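Vasiliki Tsolakis has laid tables for other people for most of her working life. She ran the tea room at Mavham until it closed, and she now looks after the monthly lunches at the hall in Irnlow, where up to 80 people sit down at noon and most have gone home by three.

We met in the hall kitchen in October, while she was sorting cutlery into trays. She keeps the plastic spoons apart from the metal ones and washes both.

"People think a plastic spoon is for one meal," she said. "A decent one will do a whole winter. I bought a box of 100 when I started here and I've still got 89 of them. The rest cracked at the neck, where the handle meets the bowl."

She prefers them for yoghurt and puddings, and for anyone whose hands are not strong. Metal ones come out for soup. 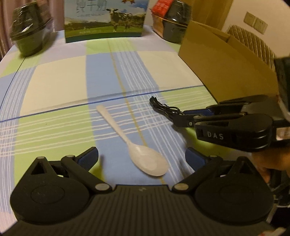 Cloths are the other thing she has firm views on. She likes a check or a plaid in pale colours, and will not have plain white.

"White shows everything, and then you're boiling it. With a pale green and blue you can get through a lunch and it still looks fresh. The stripes help me as well. I line one up with the middle of the table and I know it's straight."

She owns 12 cloths, all washed at home at 40 degrees and dried flat over the banister. She irons only the folds.

Hagos Ayele joined her in the kitchen two years ago, having cooked at a café called Kumsa. He does the hot food and she does the tables, and they disagree about when the places should be laid. He would have it all out by ten. She waits until the pans are on.

"If you lay early, somebody puts a bag down on it," she said. "Then a coat. Then you're laying it twice."

Ayele said he had given up arguing. "She's quicker than me anyway. I carry the water jugs."

I asked what she would buy if the hall gave her some money. She thought about lidded containers for the leftovers, then said she would sooner have a second drawer.

"The spoons are in with the tea towels at the moment," she said. "I don't like that at all."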